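Revised 4 December 2020. Replaces the earlier bedroom section for all Brusska two-finger units.

## 6. Bedroom set-up and first bed job

Read this section after the base unit has been charged and the head camera has been paired with the Jindier app (section 4). You will need the app, a phone or tablet, and a clear path from the dock to the bed.

### 6.1 Before you start

1. Park the Brusska at the foot of the bed, facing the mattress. Lock the wheels from the **Base** tab.
2. Check that both finger tips are pushed fully onto the gripper. The tips are white and marked L and R on the inside. A tip that is not seated will come off in the bedding.
3. Plug the finger sensor lead into the wrist port and press until it clicks. Leave enough slack for the wrist to turn both ways.
4. Set the grip limit to 3. Higher settings are for the Stimetti laundry bags only and can tear thin sheets.
5. Remove anything from the bed that you do not want handled, such as phones, glasses or medication.

**Caution:** Keep children and pets out of the room while the arms are live. The stop button on the chest works at all times, including during updates.

### 6.2 Stripping the bed

1. Open **Jobs > Bedroom > Strip**.
2. Tap each item you want moved on the live view. The app draws an outline around it. If the outline takes in two items, pinch to zoom and tap again.
3. Choose a drop spot for each item. Pillows and cushions should go down first, then covers and sheets.
4. Press **Run**. The unit pauses after each item and waits for you to confirm. You can turn this off later under **Settings > Prompts**, but leave it on for the first few jobs.

Note: patterned sheets take longer to outline than plain ones. If the app shows code 477, it has lost the edge of the fabric. Pull one corner straight by hand and press **Retry**.

### 6.3 Working near a raised mattress

The Brusska does not lift mattresses. A person must raise the mattress and prop it against a wall before the unit can work on the floor next to it. Two people should do this with anything larger than a twin.

Once the mattress is up, switch the job type to **Floor** and look at the live view before you move the arms. Both finger tips should show low in the picture, with the mattress beyond them. Small items at floor level, a wastebasket for instance, can sit very close to the lower edge of the mattress, and the app may treat the two as one object. Outline the basket on its own and check that the line follows the rim and not the mattress piping.
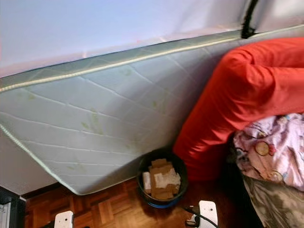
### 6.4 Moving a wastebasket

1. With the basket outlined, select **Container, open top**. This keeps it upright for the whole move.
2. Look for anything resting on the basket or leaning over it. If the mattress is touching, shift the mattress by hand first.
3. Bring the fingers in from both sides, below the rim. Use **Slow approach**.
4. Check that the sensor lead is clear of the basket and of any loose fabric - a snagged lead is the most common cause of code 704.
5. Press **Run** and keep a thumb on the stop button until the basket has been set down.

**Caution:** Do not use the arms to hold up, push or steady a leaning mattress. The warranty does not cover wrist damage from side loads.

### 6.5 After the job

Wipe the finger tips with a damp cloth and let them dry before docking. Do not use bleach or stain remover on them. Replace the tips after 21 bed jobs, or sooner if the grip surface feels smooth. Spare tips come from the Cosgrove parts desk; ask for Rhea Dumlao and have your serial number ready.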